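Wosta Makers Forum > Robots and Automation > Teaching by demonstration

Two arms, one soft blue piece, and a lot of hesitation at the handoff

slowgripper
Member, Protville

Good evening everybody. I've been reading here since February and you've all been so generous with other people's problems that I'm finally bringing one of my own. Get a cup of something, I do go on a bit.

I have a two-arm setup and I've been showing it a simple job by remote control: one arm gets under an edge of the light blue piece, lifts it toward the middle, and the other arm comes in to take hold so they can turn it together and lay it down again. I drive with a pair of Galanis handles, one in each hand, and record everything in Endent. So far I have 400 demonstrations, which took me most of my evenings for longer than my family would like me to admit.

The trained version does the first part beautifully. It goes out, finds the edge, closes, lifts. Then when the second arm should come in, both of them sort of hover near each other and think about it. Sometimes one makes a little move and takes it back, over and over, like two people at a door each saying "after you."

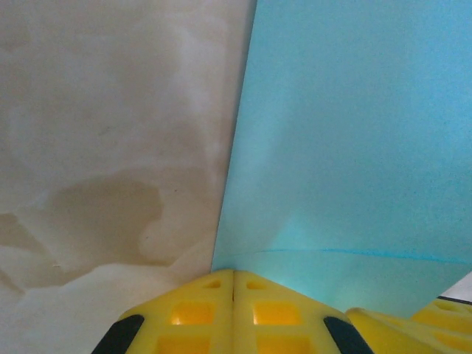
My first thought was that I'm just not consistent enough. Some nights I bring the right arm in early and wait with it, some nights I leave it parked until the left has lifted. I also know I slow way down at the handoff because I'm nervous about the fingers bumping, and I suppose a robot learns nerves as readily as anything else!

So my question for the kind people here: do I keep recording more of the same, or do I go back and do something differently? And has anyone had better luck moving the arms by hand instead of driving them with handles? I'd sooner hear it now than after another month of evenings.

ferncreek_bot
Regular

Welcome out of the shadows, slowgripper! That hovering is very familiar to me.

I'll give you the unglamorous answer: record more. My first soft-goods task was hopeless at 400 and quite respectable at 2000. Soft things never sit the same way twice, and the robot needs to have met a lot of different edges and bends before it stops being surprised. I wouldn't fuss over whether you come in early or late. With enough demonstrations it sorts itself out, and a bit of variety does it good.

Put some music on, do a batch before supper and a batch after, and you'll be there before you know it.

tanglewire
Regular

I'm very fond of ferncreek_bot and have borrowed plenty of ideas from those posts, but I have to disagree on this one. Variety in where the piece is lying, yes, please, lots of it. Variety in what you decide to do about it is another matter. If half the recordings say "wait" and half say "go" when everything looks the same to the cameras, you've taught it to dither, and 2000 of those will teach it to dither very thoroughly.

I'd go through what you have before recording one more. Watch just the last bit before the handoff in each one. Anywhere you stopped to collect yourself, trim it or throw it out. It hurts the first time and then it gets to be rather satisfying, like cleaning out a garage.

ferncreek_bot
Regular

Well, that's fair as far as the waiting goes. But I'll stand my ground a little. People throw out their messy recordings and end up with a robot that has never seen a bad grip and has no idea how to get out of one. Some of my most useful demonstrations were ones where I missed the edge, backed up, and tried again.

tanglewire
Regular

Oh, keep those! A miss and a second try is the operator doing something about what's in front of them. I mean the pauses where you're wondering which hand to move. We may be closer than it sounded.

handsonhazel
Member

Since you asked about moving the arms by hand: I did it that way for a whole winter and I love it for one arm. You feel the table, you feel the piece drag, and your motions come out smoother than anything I ever managed with handles. I still show every single-arm job like that.

With two arms I gave up on it, I'm sorry to say. You have one hand on each wrist, your elbows are everywhere, and then there you are in the recording with your sleeve across the very thing the camera is supposed to be learning from. I'd stay with the handles for this one.

What I'd look at instead is where your eyes are while you drive. If you're leaning over and looking at the real piece, you're using information the robot doesn't get. Try a session looking only at the camera views. It's miserable for the first hour and you'll be clumsy as a calf, but you'll find out very quickly whether the handoff can even be judged from what the robot sees.

slowgripper
Member, Protville

You are all wonderful. I have been leaning over and looking, every time, and it never crossed my mind that this was a sort of cheating.

I tried handsonhazel's suggestion last night and dropped the piece over and over. The wrist view is lovely for finding the edge, and then once the fingers are under it I can hardly tell what the other arm is up to. The fixed camera helped a great deal there, so I've started glancing at that one right before I bring the second gripper in.

I also took tanglewire's advice and went through the lot. After throwing out the worst dithering I have 357 left, and I kept every one with a missed grip and a retry in it, so that ought to please ferncreek_bot too. For the new batch I've written myself a routine and taped it up by the handles:

1. Lay the blue piece down at a different angle from last time, and put both arms back at their starting pose.

2. Start the recording in Endent, then move right away. No sitting there getting comfortable.

3. Left arm goes to the edge and lifts. Right arm stays put until the lift is done, every single time, even if I'm feeling clever.

4. Check the fixed view, then bring the grippers together over the middle in one steady motion.
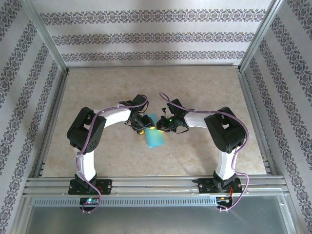
5. Take hold with the right, and only then ease off with the left. If I miss, back up a little and try again without stopping the recording.

6. Turn, lay it down, both arms home, stop.

Does that look sensible? I'm a little unsure about number 3, as it makes the whole thing slower.

tanglewire
Regular

Slow is fine, you can get greedy about speed later. I'd change one thing: in number 6, open both grippers and lift them clear before you head home. My arms once learned to go home with the piece still pinched, and it took me ages to talk them out of it.

handsonhazel
Member

I like it. I'd take a break every so often as well. My recordings from late in the evening were always the ones I ended up deleting.

ferncreek_bot
Regular

Lovely routine. I still say you'll want more than you think! But do a batch this way, train on it together with the ones you kept, and come tell us how the handoff goes. And if you can bear it, train once on the new batch alone too. I'd be curious to see the two next to each other, and I'm quite prepared to be wrong.

slowgripper
Member, Protville

Number 6 is fixed and the new sheet is up. I'll run both versions and post whatever comes of it, hovering included. Thank you all so much, I'm off to record a few before it gets too late for handsonhazel's liking.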